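Peltent Ovis hand-held gripper, long-term review
Posted 28 Dec 2019 by Uchenna Obi

The Ovis is a manually carried two-finger gripper with a camera mount, sold by Peltent as a kit for recording manipulation demonstrations. I bought mine in July and have used it on most working days. Firmware is version 7. The Altuleo logging package was installed on the same laptop throughout.

Assembly took 127 minutes with the supplied drivers. The instructions are clear up to the finger linkage, where two steps are printed in the wrong order. Fit the bushings before the pads. Doing it the other way means taking the pads off again.

Trigger travel is long and the spring is stiffer than it needs to be. Small household items are a fair test of this. A toothbrush handle is smooth, narrow and rounded, and a heavy squeeze tends to roll it out of the jaws. Approaching square to the handle and closing slowly gives the best results.

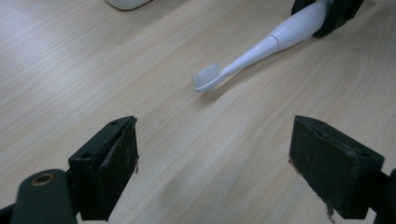
Pad wear is my main complaint. The inner faces scuff early and the corners start to fray. Grip on flat-sided objects is still acceptable, but on glossy plastic I now need a second attempt more often than I did in the first month. Peltent sells replacement pads in pairs only. Changing a pair is a short job with a hex key, though the screws are soft and will strip if overtightened.

The camera view covers both fingertips with the jaws open, and that is the right choice for this work. Altuleo dropped the stream twice in 90 sessions, both times after the laptop had gone to sleep.

I also tried the Sầm grip for comparison. It has the better trigger and the worse mount, which shifts under load and needs recalibrating.

Score: 71 out of 100. I would buy the Ovis again with a spare set of pads in the same order. The carrying case is not worth the extra money.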